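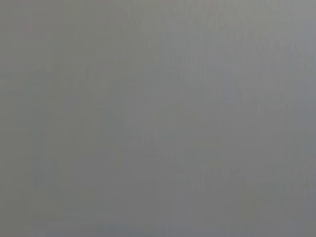

Gray surface, close view. See Item 4.

Home | Facilities | Inspections | Forms | Contact

Print this page | E-mail this page

Lindport Training Center
Work Surface and Storage Room Inspection: Checklist with Comments
Period: February
Inspector: Benvinda Azevedo
Received for Facilities by: Américo Sampaio
Area: Room 111 and adjoining store

Ratings: S = satisfactory, A = attention needed, N = not inspected

1. Exits and walkways
Doors open fully from inside. S
Walkway to the rear door clear to the required width of 48 inches. A
Comment: Two Stakico carton stacks stood inside the marked line at the start of the inspection. They were moved during the visit. Staff are reminded that the line applies to deliveries awaiting signature as well.

2. Lighting
All ceiling fixtures working. S
Emergency light test. S
Comment: The fixture over the sink flickers for a short time after switching on. Report again if it continues into the next period.

3. Electrical
Cords free of cuts and exposed wire. S
Power strips not connected to one another. A
Comment: One strip was plugged into another behind the Vokau cabinet. Disconnected by the inspector. The second strip has been tagged and is not to be returned to use until Filipa Prata has signed for it.

4. Surfaces
Free of sharp edges and splinters. S
Free of residue. A
Surface markings reviewed. A
Comment: Faint vertical streaks are visible in the upper part of the photograph, mainly from the center to the right, with soft darker patches across the middle. The patches have no clear outline and may be shadow. No rating of depth or wear can be made from the photograph. The surface is to be wiped down and looked at again under full room light before any decision on refinishing. Residue was found by touch at the sink end of the long counter; this is a separate matter and has been passed to the cleaning contractor.

5. Shelving and storage
Shelving secured to wall. S
Load labels in place and readable. A
Heavy items stored below shoulder height. S
Comment: The label on the lowest Ngau shelf has worn away. The posted limit is 70 pounds per shelf. Replacement label requested from Belmiro Tavares.

6. Fire safety
Extinguisher in place, seal intact. S
Sprinkler clearance kept. S
Store room smoke detector. N
Comment: The detector could not be reached with the ladder available. Carry forward.

7. First aid
Kit present and stocked. A
Comment: Eyewash bottle expired. The kit is otherwise complete.

Follow-up
Items 1 and 3: corrected on site.
Item 4: second look by Britt-Marie Lie.
Items 5 and 7: supplies on order.
Item 6: Facilities to provide a taller ladder.

The area may remain in use while the above items are open. A copy of this form must stay posted inside the store room door until every item has been initialed.

Contact Facilities | Copyright Lindport Training Center | Back to top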